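Folding for the public

Flundo opens its doors on the first Thursday in June, and by the time I got there the free tote bags had gone. The company has a ground-floor unit on the Prendunum estate, between a tile wholesaler and a place that reconditions coffee machines. I had been promised robots that could handle "everyday materials". I have been promised this before, by other firms in other units, and I usually come home with a pen.

Kuo-hua Shih, who runs the demonstrations, gave us a short talk first. There was a slide with a kitchen on it. There was a slide with a warehouse. The word "soon" came up a good deal, and when a woman in the second row asked how soon, Shih smiled and moved on to the slide about funding.

Then we were let through to the benches, 16 of us at a time. The vacuum-gripper stand had the longest queue. I went to the one with the orange paper, where two arms share a table and are meant to work on the same sheet.
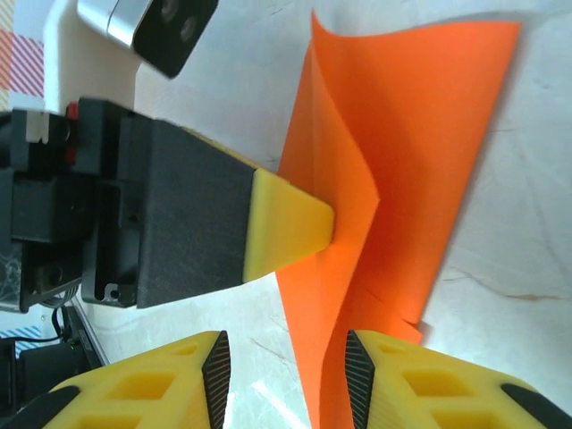
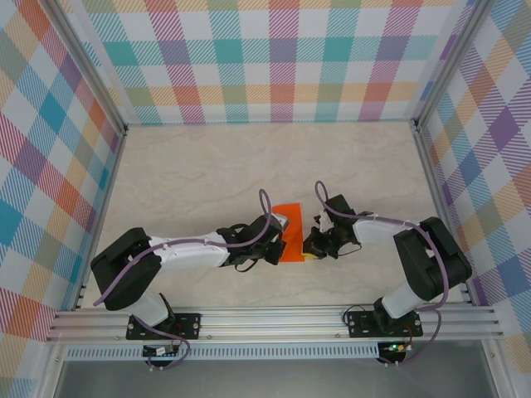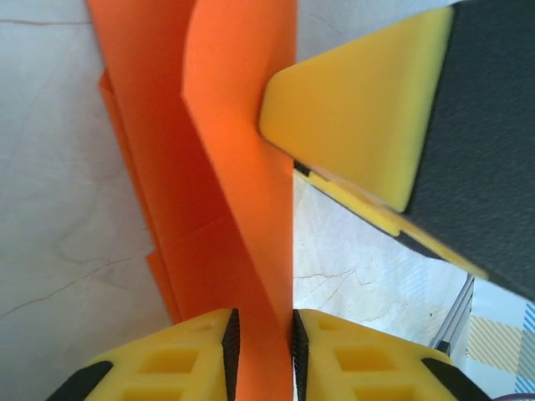

I have spent a fair part of my working life writing about machines that pick things up, and what I have learned to watch is the moment of contact. A steel part or a wooden block will forgive a clumsy hand. Paper shows every mistake, and it keeps showing it afterwards. So I paid less heed to the swing of the arms than to the yellow fingers, with their open grid of hollows and the dark pads along the inner edges, and to the way one tapered tip was pushed into the ridge of the fold while the sheet stood up off the table. It is a sensible test. I would have liked it more if somebody had told us what counted as a pass.

I asked. Wai-kit Yau, the engineer on the bench, said the team had logged 3,122 attempts on folding tasks since the spring. And how many were good? He said that depended on the fold. I said I would settle for any fold. He laughed, fairly enough, and told me that 2,360 had been marked as successes, but that the marking was done by the people who built the system. He offered that last part without being pushed, and I thought better of him for it.

Chin-lung Tu, the head of sales, was less willing. He wanted to talk about Vomer, the software that Flundo hopes to license to other firms, at a price he gave as 875 a month for each pair of arms. Pounds? For now, he said. Training and repairs are extra. I asked who would pay that to have paper folded, and he told me that paper was only the beginning, with clothes and packaging to follow. Clothes have been following for as long as I have had this job.

By the coffee urn I fell in with Arūnas Venckus, who owns a small print-finishing shop and had driven two hours to be there. He folds leaflets by the thousand on a machine older than his daughter. It does one thing, he said, very fast, and when it jams he hits it. What he wants help with is the awkward stuff: short runs, odd sizes, the invitation with a flap that has to tuck in. He had watched the orange sheet for a good while and come away undecided. He took a brochure. He also asked Yau whether he could send in some of his own card stock, heavier and coated, and Yau wrote down his number.

I would like to know how that goes. Flundo says there will be another open day in the autumn, with the arms running on materials brought in by visitors. I have asked for a place, and have put a few sheets of greaseproof paper in a drawer ready for it.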